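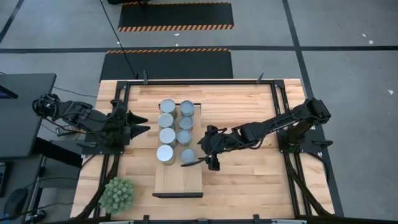
Felicja Duda would have liked the speed limit to be lower again. The working draft she signed off on in November lets a bench-mounted arm move at full programmed speed once the operator has stepped back over the floor line, and she told the meeting that a line on the floor has never stopped anyone reaching in for a dropped part.

Her objection is recorded in the minutes, and the draft went out for comment on 2024-11-29 with the wording unchanged.

The document is called Good Practice for Shared Bench Cells. It runs to 45 clauses and covers small two-arm stations used for sorting, packing and handling trials, the kind that sit on a table in an open workshop with no fence. It was written by a working group of users and integrators, with Nalar and Predeck supplying most of the test hours and Ostermann hosting the meetings. It is voluntary. Nothing in it replaces the risk assessment an employer already has to do under workplace safety law, and the first page says so twice.

Most of the text deals with ordinary housekeeping. Each cell should have a named person responsible for it on each shift. The stop button must be reachable from wherever the operator normally stands, and from the programming desk if that is a separate position. Cables that cross a walkway should be covered or rerouted before the cell is switched on. Floor markings are to be checked weekly and replaced when they lift at the corners.

The section on two arms working over the same area took longest to settle. Under clause 18, both arms have to be brought to a stop if either one loses contact with its controller, even when the other is on a separate task. Earlier versions allowed the second arm to finish its move. Timo Wunderlich, who chaired the group, said the change came after trials in which operators were asked to guess which arm was still live.

"They got it wrong often enough that we stopped arguing about it," he said. "If one is down, both are down. People can remember that."

The trials covered 346 handover runs at two workshops. In each run an operator swapped out a tray of parts between cycles while the arms held position. The group logged where people put their hands, how long they stayed inside the marked area and whether they checked the status light first. In 135 of the runs the operator did not look at the light at all. The draft now asks for a sound as well as a light before any restart, and a delay of 5 seconds between the sound and the first movement.

That delay has drawn the most comment so far. Ketill Hjaltadóttir of Herier said it would be hard to live with on short cycles, where an operator might be in and out of the cell all day.

"I understand why it's there," Hjaltadóttir said. "But if you make the wait annoying, somebody will find a way around it, and then you have no wait and no record of it either. I'd sooner have two seconds that people leave switched on."

Wunderlich said the figure could still move. The group has asked anyone proposing a shorter delay to send in their own logs with the comment — a request, he said, and no one will be turned away for not having any.

There is also a short section on teaching by demonstration, where a person guides the arms through a job so the movement can be recorded and repeated. The draft treats this as a separate mode with its own speed limit. It calls for a second person within reach of the stop button during the first sessions with any new load. Heavy, sharp or breakable items should not be used until the movement has been run with a safe stand-in of similar size. Gripper force is to be set at the lowest value that holds the item, written down and kept with the program file.

Tymofii Onyshchenko said smaller workshops would find the record-keeping harder than the equipment rules. A place with one cell and three staff may have no one whose job it is to keep a logbook. He asked for a one-page form that could be filled in by hand, and the group has agreed to add it as an annex.

Heike Baumgart is preparing the training notes, which will be published separately. They are written for people who work next to a cell without running it, including cleaners and visitors. Baumgart said the notes would use drawings where possible and avoid control-system terms.

Comments on the draft can be sent by email or post. Each one needs a clause number and, where possible, suggested replacement wording. General remarks will be read but may not get a written reply. The group will meet again once the comment period has closed, and Duda has asked for the floor line clause to be first on the agenda.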